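Home | Build log | Parts list | FAQ | Contact

We use cookies to remember your settings. Accept | Manage

Plendlow Arm: Frequently Asked Questions

These are the questions that come up most in the build log comments and at the shared shop. If yours isn't covered, write to Uldis Baranauskienė through the contact page.

What is the Plendlow arm?

A bench-top robot arm with a two-finger gripper, built from printed brackets, aluminum tube and hobby servos. It lives on a bench at the Nyberg shop. The plans are free to copy for home use.

Do I need a shop to build one?

No. You need a drill, a hacksaw, a soldering iron and access to a printer with a bed big enough for the shoulder bracket. Cut the tube square or the elbow will bind.

How much did it cost?

The first build came to $1025, not counting tools. The second one would be cheaper, as we bought the wrong shoulder servos the first time. Don't buy the plastic-gear ones.

Which controller board does it use?

The Jandano board, revision 2. Revision 1 works too, but the gripper connector is reversed. Check the pinout before you plug anything in.

Where is the software?

Everything runs from one package called Nistosov. It holds the motor drivers, the calibration script and the simulator. You can install the simulator part on its own if you haven't built anything yet.

The arm shakes when it stops. What's wrong?

Usually the damping value is too low. Raise it in small steps. If that doesn't help, check the set screw on the wrist. Ours worked loose twice in February, and both times we blamed the code first.

Why does calibration fail at the last step?

The script waits 2000 milliseconds for the gripper to report closed. With a weak power supply it can take longer. Change the timeout in the config file or use a better supply — we did the second.

Do I have to run the simulator first?

We do, for any new task. A bad move in the simulator costs nothing. Load the task, watch the approach, and only then send it to the real arm. Keep a hand near the stop switch the first few times.

What is the faucet task?

It's our test for reaching around curved parts. The set is a chrome spout with a handle on each side, standing on a plain blue-gray surface. The handles sweep up and outward, so the gripper has to come in at an angle. The task file loads with the gripper held high over the set. 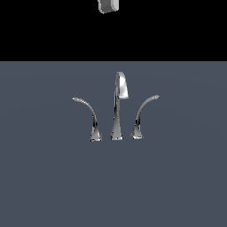
Can I swap in my own model?

Yes. Export it as a mesh, put it in the objects folder and add its name to the task file. Check the units. A model saved in millimeters will load a thousand times too big.

How long does a task take to train?

It depends on your machine. Our last faucet run was 3630 episodes on a used desktop, left going overnight. We save a checkpoint as it goes so a power cut doesn't lose everything.

Can I sell arms built from these plans?

Please ask first. Building one for yourself, a friend or a school is fine.

Sign up for the newsletter to hear when new plans are posted. Email address | Subscribe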